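Roltano open day: the cable-patching arm
Reviewed by Rafferty Halvorsen
Filed under: Automation, Network gear

I look after 14 small server closets for a living, and most of my bad afternoons involve a cable in the wrong port. So when Roltano invited people in to see its patching setup, I went. I expected a slick video and a sandwich. The sandwich was fine, and there was no video, so credit for that.

The pitch goes like this. You tell the software which port you want, the arm finds it, and the plug goes in. Roltano calls the package Grarnamero and wants to sell it to people who run equipment rooms with nobody on site overnight. Ayodele Ogbonna gave the talk and Hadiza Garba sat at the laptop. I liked both of them. They answered most of what I asked and said so when they couldn't.

They run it on ordinary gear, and I was glad of that. The switch is a 24-port NETGEAR at the top of an open rack, the sort of thing I see every week, with a server chassis right under it.

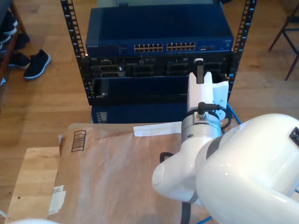 The white arm and its gripper in front of the open rack, with the switch at the top.

An open rack is also the kindest possible setting. There's room to come at it from the front, and no door to get past. My closets have doors. One of them has a door that only opens if you move the mop bucket first. I asked Ogbonna how much clearance the arm needs and he said it depends on the reach you configure, a sentence I have heard from a lot of salespeople.

Then there's the plug itself. Anyone who has done this work knows that getting hold of a network cable is the easy part. You need it square to the port, you need the clip the right way up, and you need to feel the click. With your fingers you do all that without thinking.

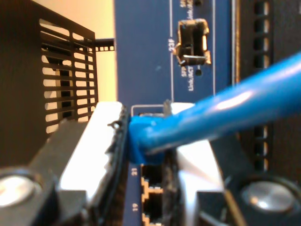

Port spacing is where I'd push hardest. On a busy switch every neighbor is a live connection, and two gripper fingers take up more room than my thumb and forefinger do. I asked what happens with cables packed in on both sides. Garba said they have a routine for it but weren't showing it that day. Fine, but that's the routine I would be paying for.

I also wanted a failure rate. Roltano's handout says the setup has been through 139 plug-ins in testing. It doesn't say how many went in on the first try, or whether anyone had to step in and help. I asked twice. The second time I was promised an email, and as of August I'm still waiting for it.

Unplugging got even less attention, though it's half the job. Old clips snap. Rubber boots go stiff and won't let the clip down. A person swears and gets a small screwdriver. I'd like to know what the arm gets.

Good points: standard hardware, patient staff, a demo close enough to see properly.
Bad points: no price, no first-try numbers, nothing on crowded panels.

Score: 2 out of 5. I'd go back if they put it in front of a full switch in a cramped closet and let a visitor pick the port. I'll bring the mop bucket.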